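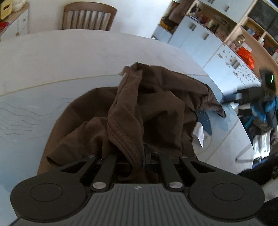 Closed on a fold: the Ratitz gripper with a brown garment over a white table.

Newsletter > Kit and services > Ratitz hand grippers

Do we need to pay someone to teach a robot to handle a T-shirt?

Jaltance would like us to think so. The firm has been offering its Ratitz package to members since May, and several of you have asked whether it is worth having. You get a pair of hand-held grippers, a course of folding sessions with a trainer, and at the end a set of recordings that Jaltance says can be used to train a robot arm of your choice. The price is by quotation, which is never my favourite way of being told a price.

Fiona Lindsay and I spent two afternoons with the kit. Fiona runs a small garment repair business and handles more shirts in a week than I do in a year. She was the better judge of the two of us, and the less patient.

The grippers themselves are decent. They are plain black things, chunky in the body, with a pair of fingers that close on the cloth. The linkage moves freely and there was no play in the pins on either of ours. My wrists were sore after the first session all the same, and the brochure's talk of "natural hand movement" had me muttering. You can't feel the cloth. Fiona kept picking up two layers when she wanted one and had to let go and start again. 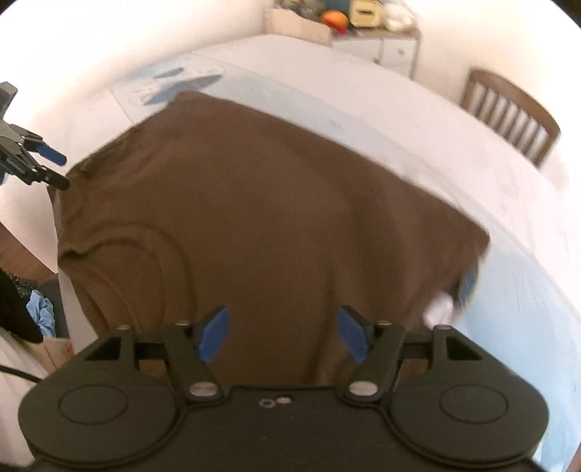
T-shirt spread out, fingers open. The tips have blue pads.

A T-shirt is a kind choice of test. It lies more or less flat, it has a hem you can find, and it doesn't mind being dragged about. The Jaltance trainer, Sayaka Kawaguchi, was frank when I put this to her. Shirts with buttons are "on the list", and fitted sheets are not on anything yet. I liked her for saying so, but the brochure says "household textiles" on the front and I think members will read that to mean a good deal more than T-shirts.

Then there is the number. Jaltance quotes 124 good folds as enough to get started. Good according to whom? Sayaka said the trainer decides on the day. We had five rejected in our first hour, and Fiona thought two of those were better than some that were let through. There is no written standard. I asked for one and was sent the brochure again.

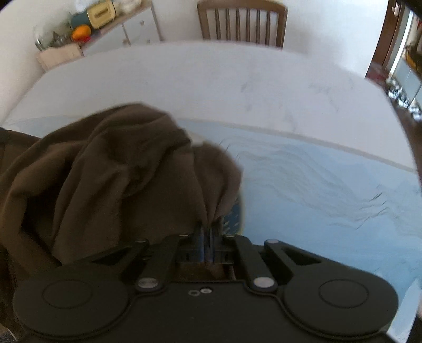

Fingers closed on a bunch of dark brown cloth, with the blue grip strips against the fabric.

My bigger worry is what happens afterwards. The package stops at the recordings. The arm is yours to buy, so is the computer, and turning one into the other is sold separately under the name Uranum. Miyuki Hirose at the sales desk could not show us a finished arm folding anything, in a video or otherwise. She has promised a visit. I will go if it is arranged.

Members who already own an arm and have someone to look after it may get some use from the grippers alone, and Jaltance will sell those without the sessions if you press. Everyone else should ask for a full quotation, Uranum included, before booking a first afternoon. Fiona has gone back to using her hands.

If you have tried the kit on anything heavier than a shirt, please write in. I have room for letters in the next issue.

Last updated: Mon 8 September

Contact the editor | Copyright Okabe Newsletter | Back to top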